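Stop covering up good green floors
Brayden Dhillon, Woluvcombe
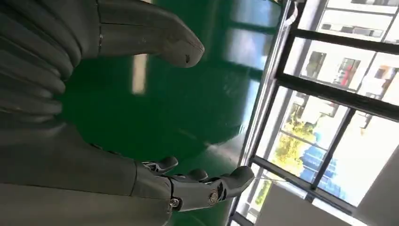 Paint it, polish it, leave it alone

I've had this argument 2 times this month and lost both, so I'm having it again in writing where I can't be interrupted.

A bright green floor is a good floor. There. Glossy, emerald, a bit loud. Put it near a big window with black metal frames and it does half the work of the lights - you get a pale streak off the glass, bluish patches where the panes land, and the room feels awake. Grey carpet tile does none of that. Grey carpet tile eats light and smells of soup.

My old workplace in Gillport had a green one. Painted, thick, shiny as a boiled sweet. New management came in and covered the lot in one June. 300 square metres, gone under beige. Everyone said how calm it was. Calm! It was like working inside an envelope.

What people say against it

Shows the scuffs. Yes. So does everything, you just can't see them on carpet, and I'd rather know.

It glares. Sometimes, low sun, teh worst of it for an hour. Move your chair.

It's cold looking. Fitriani Tuhumury said this to me over lunch and she has a point in winter, I'll give her that. Her answer was rugs. Mine is socks.

It looks like a factory. Good. Plenty of factories were handsome places, with tall windows and small panes and a view of whatever white block had gone up opposite, and the floor was painted because somebody had to mop it. Now we pay designers to get that look back, then lose our nerve at ground level. Black window frames, fine, everyone wants those. Then the floor comes up and it's "something neutral".

Neutral to who?

If you've got a green floor, mop it, dry it properly so it doesnt go cloudy, and keep the carpet man out. A tin of floor paint for the worn bits cost me 100 quid last time - dear, but still a lot less than beige.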